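COMMUNIQUÉ DE PRESSE

Dimanche 6 août

L'atelier partagé Murum ouvre ses portes en septembre et présente Cenisus, son bras de tri monté maison

L'atelier partagé Murum a le grand plaisir d'annoncer l'ouverture au public, au mois de septembre, de l'espace où se construit depuis l'hiver dernier le projet Cenisus, un poste de tri robotisé que nos membres assemblent, câblent et programment le soir et le week-end, entre deux réparations de vélos et une fournée de pièces à imprimer. Nous en parlions depuis longtemps à qui voulait bien nous écouter (et même à quelques personnes qui n'avaient rien demandé !), et nous sommes très heureux de pouvoir enfin montrer l'ensemble.

L'idée de départ est toute simple. Comme beaucoup d'ateliers, Murum reçoit des cartons entiers d'objets dépareillés : jouets, vaisselle, brosses, bouchons, morceaux d'appareils. Il faut les sortir, les regarder, décider s'ils se réparent, se donnent ou se démontent. Cenisus doit prendre ces objets un par un dans un bac et les déposer dans le bon casier. Un enfant de quatre ans le fait sans y penser ; pour un bras industriel, c'est une autre affaire, et c'est bien ce qui nous a donné envie de nous y mettre.

Le bras a été acheté d'occasion, puis remis en état avec l'aide de l'entreprise Sullness, qui nous a conseillés sur le câblage et les sécurités et qui nous a prêté une armoire électrique pendant tout le printemps. Le reste s'est fait sur place avec un budget de 1000 euros, hors bras, récolté pour l'essentiel lors de nos brocantes. Les 200 derniers euros sont partis dans les connecteurs, poste de dépense que nous avions très largement sous-estimé et que nous recommandons à tous les bricoleurs de regarder d'un peu plus près que nous.

La pince a connu plusieurs vies. La première version serrait trop fort, la deuxième lâchait tout ce qui était rond, et celle que nous utilisons désormais a été redessinée avec le bureau d'études Golestani, dont les conseils sur la forme des doigts nous ont fait gagner des semaines. Les essais se poursuivent chaque samedi matin, avec café, et nous changeons régulièrement le contenu du bac pour ne pas nous habituer aux mêmes formes.
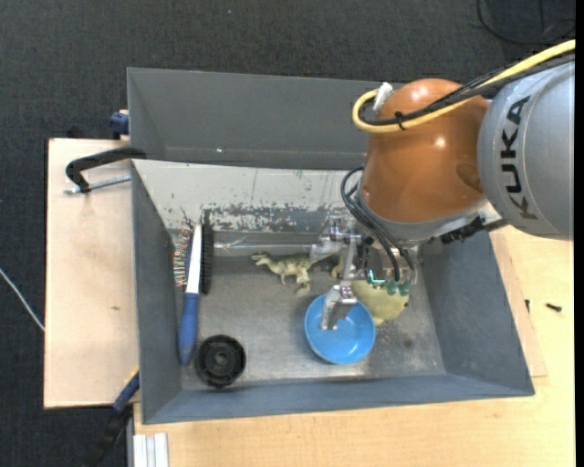

Les objets lisses et creux restent nos grands adversaires. Un bol, par exemple, se saisit très bien par le bord, à condition de choisir le bon angle d'approche, et nous avons passé de longues soirées à en discuter autour de la table. Les brosses demandent une autre stratégie, les petites pièces plates une autre encore, et nous tenons un cahier où chaque essai est noté à la main, avec les remarques de chacun. Ce cahier sera consultable pendant les portes ouvertes.

Les visites se feront par groupes de 30 personnes au maximum et dureront 2 heures, démonstration comprise. Les enfants sont les bienvenus accompagnés d'un adulte. Chacun pourra apporter un petit objet à faire trier, de préférence pas trop fragile et sans valeur sentimentale. Un coin établi permettra aussi de s'initier au sertissage et au filetage, et les membres de l'atelier répondront à toutes les questions, y compris à celles que l'on n'ose pas poser.

L'entrée est libre, sur inscription à l'accueil de l'atelier. Les plans de la pince et les programmes de Cenisus seront remis gratuitement aux ateliers et aux établissements scolaires qui en feront la demande.

Contact presse : l'accueil de l'atelier Murum, aux heures d'ouverture. Les journalistes qui souhaitent voir le bras en fonctionnement avant septembre peuvent assister aux essais du samedi, en prévenant la veille.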